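In Defense of Too Many Pocket Tissues

I own a ridiculous number of pocket tissues, and I'd like to argue that you should too. A big box on the shelf is fine until you sneeze on a bus.

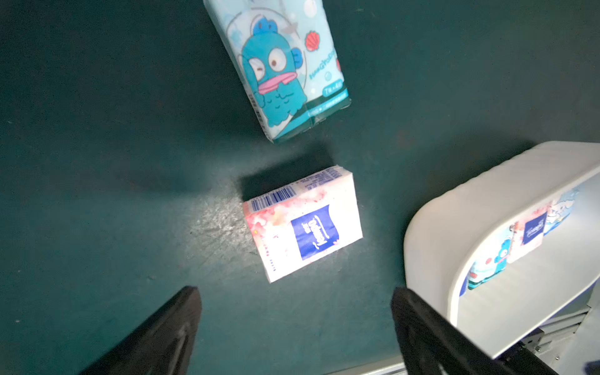 My habit started in September, when my allergies hit and I paid way too much for one sad gray pack at a gas station. Now I buy the silly ones. A blue cartoon fish with fat pink lips makes a runny nose slightly less awful, and I will die on this hill! Grown-ups are allowed cute wrappers.

My sister thinks I should get the 300-sheet box from Paquette and be done with it. But have you ever tried to fit a box in a coat pocket?

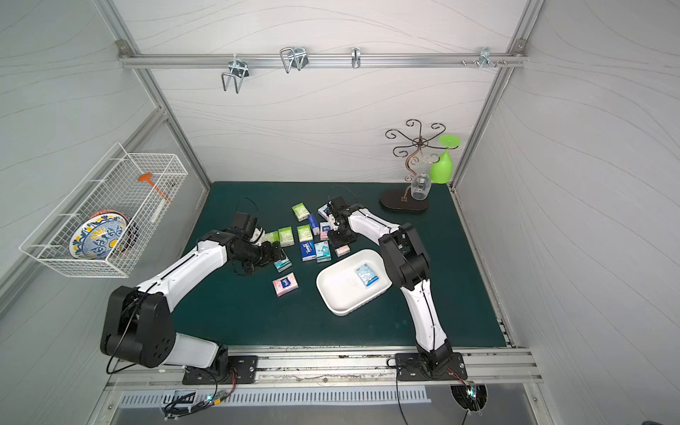 Where they should live

In a tray, by the door. I tried a drawer (they vanish) and a Virkwood basket deep enough to lose a shoe in, and neither lasted the winter.

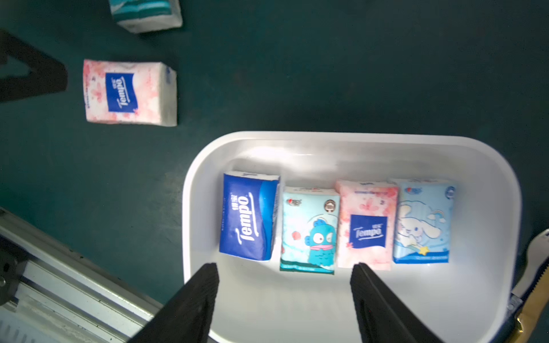
A shallow tray wins because you grab one on the way out, keys in the other hand, and you notice when you're running low. Mine came from Prikden and I'd happily pay for it again.

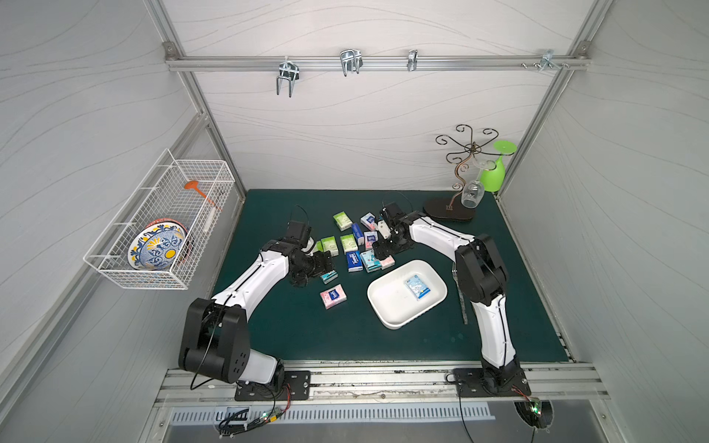

One reader wrote in to say that all that plastic wrap bothers her, and that a cotton hankie has done her just fine for 40 years. Fair enough, but I'm not washing hers.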